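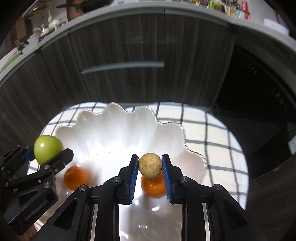
Longan growers in the Sitthichai district will be paid by the kilogram at a new packing shed from next season, the Dumorham growers' association said on 2019-12-14. The shed will take fruit from up to 35 farms that now sell by the roadside or through middlemen. Most of the crop is the small, round kind with speckled tan-yellow skin, and it will be sorted by size before it is boxed.

Prasert Kongkaew, who chairs the association, said the old system left growers with no fixed price. "You drove in with a full truck and took what you were given," he said.

The shed is being built on a 720-square-meter lot next to the Lindarico cold store. Work began in November and the roof is already up. Thirty seasonal jobs will be open to people living in the district, with hiring handled by the association's office.

Pornthip Chaiyaporn, who farms on the north side of the canal, said she would wait to see the price list before signing. Her trees gave a light crop this year after a dry spring.

The association has 459 members, though many grow only rice or vegetables. Members can read the draft contract at the office on weekday mornings. A second shed near Gellovmont has been discussed but has no funding.

Reporting by Dimas Majimbun

Get local news in your inbox. Sign up for our free newsletter.

Contact us | Copyright 2019 | Back to top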